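Majali goes back into production with a smaller crew and a longer edit

The second series of Majali begins filming in March, with Lutfa Marikar returning as the harbour pilot's widow and Asanka Bandara taking over the role of her brother-in-law. The part was left open when the first series ended. Bandara read for it twice, the second time opposite Marikar.

The production company, Sestex, has ordered 11 episodes. Each is scheduled for a nine-day shoot, two days longer than before. The extra time has been given to the interiors, which were filmed out of story order last year and needed a good deal of re-recorded dialogue.

Dinesh Siddiqui, who directed the opening block, will now direct the full run. He has cut the unit to 27 people and asked for a single lighting plan across the house sets. "We lost hours between set-ups," he says. "The actors were ready and we were still moving stands."

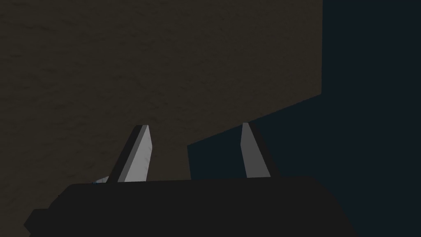
TELEVISION

Marikar prepares by writing out her scenes in longhand, including the other characters' lines. She started doing this on Wotau, a stage play that ran for two seasons, and has kept the notebooks. Her sister, Shanthi Marikar, also appears in the new series, in three episodes. They share one scene, set in a ticket office.

Bandara came to the part from Jurkesholm, a police drama in which he spoke very little. His scripts for Majali are heavier. The longest speech, in episode four, runs to 718 words and will be filmed without a cut if the sound allows it.

Lakmal Sikder is again writing the music. He will record after picture lock, having worked from rough cuts last time and rewritten most of the cues. The theme stays as it was, but the closing titles will be shorter.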